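Caring for Wooden Tables in Shared Rooms

5 min read

This guide sets out how wooden tables in shared rooms should be cleaned, inspected and repaired. It applies to the meeting rooms, study rooms and kitchens of Olwood House and Holach Hall. It does not cover outdoor furniture or the painted desks in the Sasaki Reading Room, for which separate instructions are kept at the front desk.

Before you begin

Find out how the table is finished. Most tables bought through Bisen have a clear varnish. A few older tables at Holach Hall are oiled and must be treated differently. The finish is recorded in the furniture register under the table's number. Where there is no entry, place a drop of water on the underside of the top and leave it for 5 minutes. On varnish, the drop will keep its shape. On an oiled surface it will usually spread or leave a darker spot. Wipe it off in either case.

You will need:

- two soft cotton cloths
- a bucket holding 1,000 ml of lukewarm water
- mild dish soap
- a soft pencil and a sheet of plain paper
- a clear paste wax (varnished tables) or furniture oil (oiled tables)

Do not use scouring pads, bleach or any spray that contains silicone. Silicone remains on the surface and prevents later coats of finish from holding.

Routine cleaning

Step 1. Remove crumbs and dust with a dry cloth. Grit left on the surface will scratch it once the cloth is wet.

Step 2. Add 2 ml of soap to the water. Dip the second cloth and wring it out until it no longer drips.

Step 3. Wipe along the grain, from one end to the other. Do not work in circles. Lift the cloth at the end of each pass and turn it to a clean side when it becomes dirty.

Step 4. Dry the table at once with the first cloth, including the edges and the underside of the rim. Standing water is the most common cause of raised grain and white rings.

Inspection

Tables should be inspected each May, when the heating has been turned off, and again after any long booking. Carry out the inspection in daylight where possible – ceiling lights tend to hide shallow marks.

Look along the surface from a low angle, then pass a fingertip lightly over each mark. A mark that cannot be felt is normally in the wax or varnish. A mark that catches the fingernail has gone deeper and should be entered in the register. Scuffs on pale wood are easy to overlook, and metal baskets and cups should be set down with care on such surfaces. 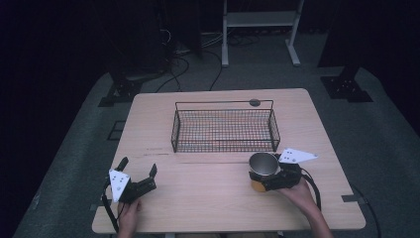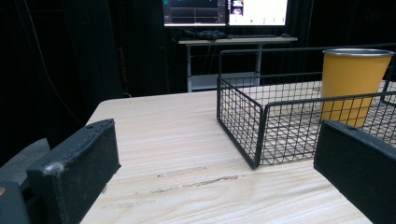

Recording marks

Step 1. Sketch the outline of the tabletop and draw each mark in its place. Note the direction in which it runs compared with the grain.

Step 2. Record cracks and open seams separately from scuffs. Do not fill them. Movement in the wood may close a seam again within a season.

Step 3. File the sketch with the register entry for that table.

Treating light scuffs

For varnished tables, apply a thin coat of paste wax along the grain, leave it for the time stated on the tin and buff with a clean cloth. For oiled tables, use furniture oil sparingly and remove all excess. Cloths used with oil can catch fire on their own and must be laid flat outdoors to dry before disposal.

Any repair expected to cost more than $500 requires written approval from the Olwood House office – please attach a copy of the sketch to the request.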